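The Caltero group has closed the first phase of its study on two-handed household tasks at the Jamville site. The task was clearing litter from a bed with a dustpan and brush, and the method was learning from demonstrations, 3,627 in all. Each policy received the head view and the wrist views together.
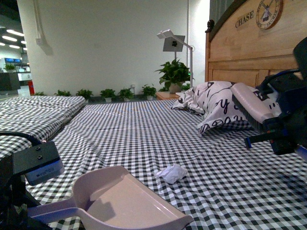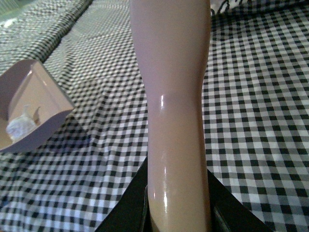
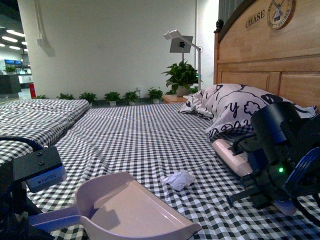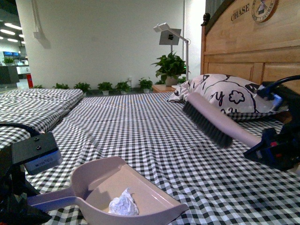
## What the first phase showed

Policies trained with the wrist views did better on soft litter than those trained on the head view alone. The gain was largest where the sheet was creased — a condition we had expected to favor neither. Failures fell into 4 groups, and the most common was a brush stroke that began too far from the pan.

The Montoya baseline will be rerun in April with the same settings. Results for the Sultaline variant are held back until its 8 remaining trials are complete.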